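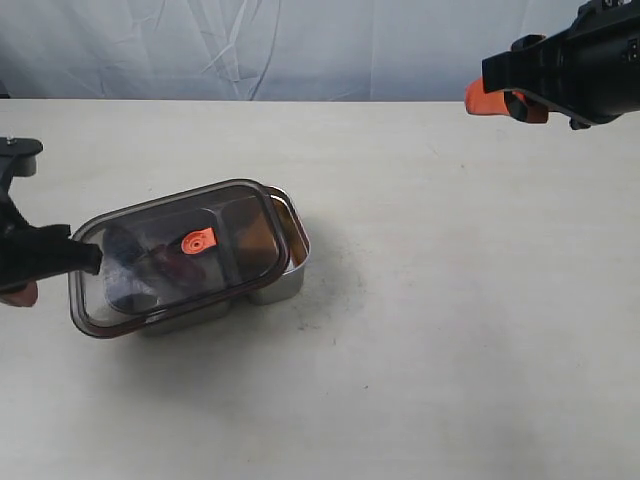 Lids on lunch boxes: how many demos before training?
Posted by Thulani Radebe

I'm recording closing runs for our two-armed setup and I've got 200. Do I keep going, or train now? 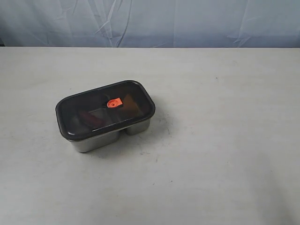
Also, do runs where the lid goes on crooked get binned?

Alun Eynon
Train now! We did ours at 200 and again at 700, and the early go showed us what to record next. Keep the crooked ones if you fix them in the same run.
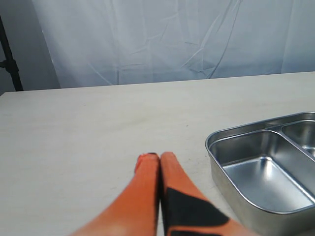
Wrist view, box open and empty

Skaveck
more is better imo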